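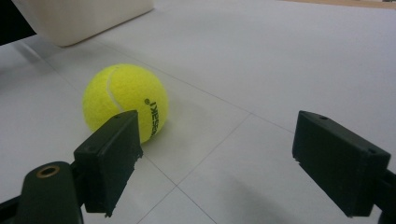

## 手持夹爪夹球打滑:检查与更换指块

用手持夹爪捡网球,时间一长多半会碰到同一个毛病:指块合上了,球却往旁边一滚,或者刚提起来就掉。我第一次遇到时折腾了整整一个下午,改参数、重新标定,最后才想起低头看看指块的内侧边。边角崩了一小片,毛毛糙糙的,手指摸上去还有点扎。所以请您先别急着动软件,泡杯茶,从硬件看起吧。

### 先断电

拔掉电池,再等 2 分钟。Lirnus 控制板断电后还会存一点电,夹爪偶尔会自己抽动一下,夹到手指可真不好受。Brurkow 工作间的 Dörte Heitmann 就被夹过,后来她在工具柜上贴了张纸条,提醒大家先拔电池。

### 检查指块

1. 把夹爪张到最大,用手电斜着照内侧的竖边,缺口和毛刺会比较明显。
2. 用软布擦一遍。布被勾住的地方,记号笔点一下。
3. 捏住指块轻轻左右晃。晃得动的话,先查固定螺丝,再看安装座。
4. 顺便把地上的碎渣扫干净,瓷砖地上的小塑料渣很容易粘到球的绒毛里,下一次夹取又带回指面上。

毛刺很小的,用细砂纸顺着边磨几下就行。缺口要是已经伸到夹持面上,请直接换新的,别拿胶水补,我补过,没撑几天就又掉了。

### 更换

拆螺丝时一手托着指块,免得它掉下来磕坏。新指块先用手把螺丝带上,左右对齐以后再慢慢拧紧。塑料件不经拧,感觉吃上劲就停。

### 试夹

装回电池,先空夹几次,听听有没有摩擦声,然后放一只网球,从慢速开始,最多夹 50 次。球别总摆在两指正中间,也往左指外侧偏一点放放看,平时打滑常出在这种没对准的时候,操作的人要先挪夹爪再合拢。

我们那把夹爪换指块时,计数器停在 319。您也可以在维护本上记一笔次数,再写上换的是左指还是右指。旧指块先留着,放进标了“Ulitz”的那个抽屉,下次打印时好拿来对尺寸。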